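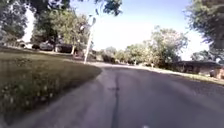
Ab wann prüft Tallier Geschäftspartner gegen eine neu eingelesene Sanktionsliste?
Eine neue Liste wird erst nach der Freigabe durch eine zweite Person verwendet. Bis dahin laufen alle Prüfungen gegen den zuletzt freigegebenen Stand.

Handbuch > Flernotus > Modul Tallier > Sanktionslisten einlesen und freigeben

7. Juli 2019 | Pornthip Thammasiri, Technische Redaktion Huvmont

4.3 Sanktionslisten einlesen und freigeben

Der Abschnitt gilt für Installationen mit lokaler Listenhaltung. Bei zentraler Listenhaltung entfallen die Schritte 1 bis 4, die Freigabe bleibt erforderlich.

Voraussetzungen
Benutzerkonto mit der Rolle Listenpflege. Für die Freigabe ein weiteres Konto mit der Rolle Listenfreigabe. Beide Rollen dürfen nicht demselben Konto zugewiesen sein. Der Dienst Pal muss gestartet sein (Statusanzeige grün, siehe 2.1).

Liste einlesen

1. Im Menü Stammdaten den Eintrag Listenquellen öffnen.
2. Quelle auswählen und auf Datei laden klicken. Zulässig sind XML und CSV in UTF-8-Kodierung.
3. Im Feld Rechtsgrundlage die Fundstelle der Verordnung oder des Beschlusses eintragen. Das Feld darf nicht leer bleiben.
4. Im Feld Gültig ab das Datum des Inkrafttretens eintragen, nicht das Datum der Veröffentlichung.
5. Auf Vorprüfung klicken. Pal vergleicht die Datei mit dem freigegebenen Stand und erstellt ein Differenzprotokoll.
6. Protokoll öffnen und die Abschnitte Neu, Geändert und Gestrichen durchsehen.

Hinweis: Die mitgelieferte Testliste enthält 2.178 Einträge. Weicht die Zahl im Protokoll davon ab, ist die Datei unvollständig übertragen worden oder die Kodierung stimmt nicht.

Hinweis: Schreibvarianten eines Namens (Transliteration aus dem Arabischen, Persischen oder Kyrillischen) zählen nicht als eigene Einträge. Sie stehen im Protokoll eingerückt unter dem Hauptnamen.

Liste freigeben

7. Mit dem zweiten Konto anmelden und den Eintrag Offene Freigaben öffnen.
8. Rechtsgrundlage und Gültigkeitsdatum mit der Fundstelle abgleichen.
9. Auf Freigeben klicken und die Sicherheitsabfrage bestätigen. Der bisherige Stand wird archiviert und lässt sich unter Listenhistorie einsehen.
10. Nachprüfung des Gesamtbestands starten. Während des Laufs sind Einzelprüfungen gesperrt.

Achtung: Gestrichene Einträge heben bestehende Sperren nicht automatisch auf. Jede Sperre ist einzeln unter Vorgänge > Gesperrt zu bearbeiten und mit einer Begründung zu versehen.

Achtung: Den Schwellenwert für die Namensähnlichkeit nicht während einer laufenden Nachprüfung ändern. Voreingestellt sind 90 Prozent. Ein geänderter Wert gilt erst nach Neustart von Pal.

Fehlermeldungen

T-14: Rechtsgrundlage fehlt. Schritt 3 wiederholen.
T-15: Gültigkeitsdatum liegt vor dem des freigegebenen Stands. Datei und Quelle prüfen.
T-22: Freigabe durch dasselbe Konto. Mit dem zweiten Konto anmelden.

Die automatische Übernahme von Streichungen ist für die Version im Oktober vorgesehen. Rückfragen zu diesem Abschnitt an Rattana Chuensuk, Produktbetreuung Flernotus.

Zuletzt aktualisiert: Revision 2, Meldung T-22 ergänzt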